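Packaging and Parcel Handling
Unit 6: Flexible mailers at the induction station
Instructor: Nerys Pritchard
Last updated: May

6.1 Scope

Unit 5 dealt with cartons. This unit covers poly mailers: thin plastic bags, heat-sealed or closed with an adhesive flap, used for clothing, paper goods and small soft items. Padded envelopes are treated in Unit 7.

6.2 Why mailers behave differently

A carton has six flat faces and keeps its shape when lifted. A mailer has two usable faces, and both change whenever the contents shift. Three consequences matter at the station:

(a) The label is rarely flat. A crease across the bars can prevent a read even when the print is good.
(b) Footprint varies. The Relwood practice mailer measures 200 by 155 mm laid flat and empty, and noticeably less once filled.
(c) Loose film can catch in the gap where a belt meets a fixed surface.

6.3 Station layout

The basic layout has a tote, a flat work surface and a belt. The surface should be dark and matte, so that a pale bag shows clearly against it. Totes are placed lengthwise beside the operator with the open top up. Keep the area between tote and belt free of loose packaging.

6.4 Handling sequence

1. Take one mailer from the tote. Check for a second bag clinging to it.
2. Lay it on the surface, label side up.
3. Hold one end down and smooth toward the other. Do not pull on the seal.
4. Check that the bars are legible along their full length.
5. Transfer to the belt with the long side parallel to travel.

Steps 3 and 4 are often merged in practice — acceptable for large bags, not for small ones. 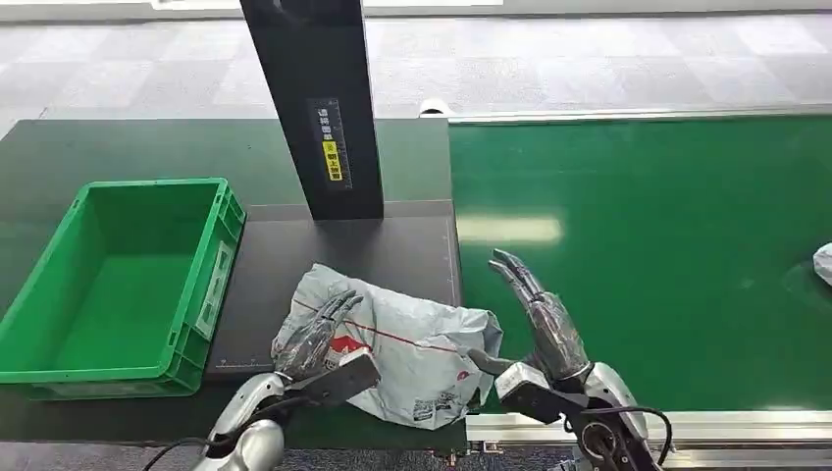
Fig. 6.1. Wrinkled mailer on the work surface, held at the left; green tote and belt to either side.

6.5 Faults to record

Use the codes from the Terneo sheet: C (crease through label), D (double pick), S (seal open), F (label face down). In Norbert Matoušek's lab set of 503 mailers, 118 were coded C on first presentation. Most cleared after one smoothing pass. Bags that fail twice go to the manual bin.

6.6 Before the next session

Read the Fladier notes on film thickness, sections 2 and 4. Bring one used mailer, any size, with the address removed.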